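Speaker notes – "Keeping a Winter Garden Going" – Trivthorpe library talk, January 21, 2022

Say hello, thank everybody for coming out on a Friday night in this cold. Ask who has something green growing at home right now (even a pot of parsley on the sill counts!). Wait for the hands, let people look at each other, they like that.

Start with my first winter plot in Dunstan. I had put in kale, leeks and a whole row of spinach in the fall, very proud of myself, and then I went away for five days and came home to a row of green mush. Tell them about the old bedsheet I ran out with afterward, which blew into the neighbor's pear tree and stayed there until April. Pause for the laugh if there is one.

Slide 2, what cold really does. Keep it plain. Plants slow down when the days get short, and they sit there waiting, so what you pick in January is mostly what you grew by October. Say this twice, slowly, it's the piece people miss. My own planting date for winter spinach is the last week of August and I still manage to be late.

Slide 3, covers. Row cover over hoops, the light kind for most of the season and a second layer on the bad nights. I bought a 50 foot roll from Futton and it has lasted me three winters with some patching. Weigh down the edges with sandbags or full water jugs, bricks tear it. Open the ends on sunny days – even in January it can get stuffy under there and then you get mold on the lettuce. Mention the Forkari cold frame kit, which I like, though the lid is heavy for one person.

Slide 4, looking after your hands. I was silly about this for years and had cracked knuckles every February. Knit gloves for dry jobs, rubber ones over them for washing leeks, and a spare pair by the back door.

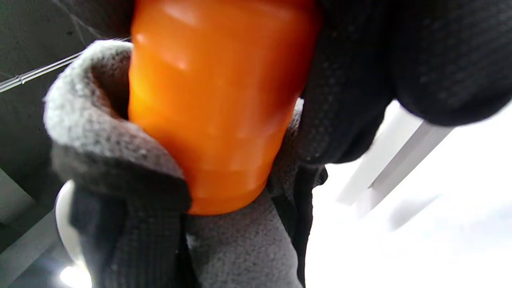
Last time I gave this talk, Maribel said from the second row that she skips covers altogether and just mulches her carrots with over a foot of leaves, then digs them as she needs them right through the winter. Tell it as she told it, and say I tried it and the carrots were the sweetest I've had. The mice thought so too, so put some wire mesh down first.

Questions, 23 minutes if the slides behave. Somebody will ask about heated greenhouses, and I've never had one, so send them to the shelf by the front desk. Seed swap table is in the hallway afterward, please take the mustard greens, I have far too many.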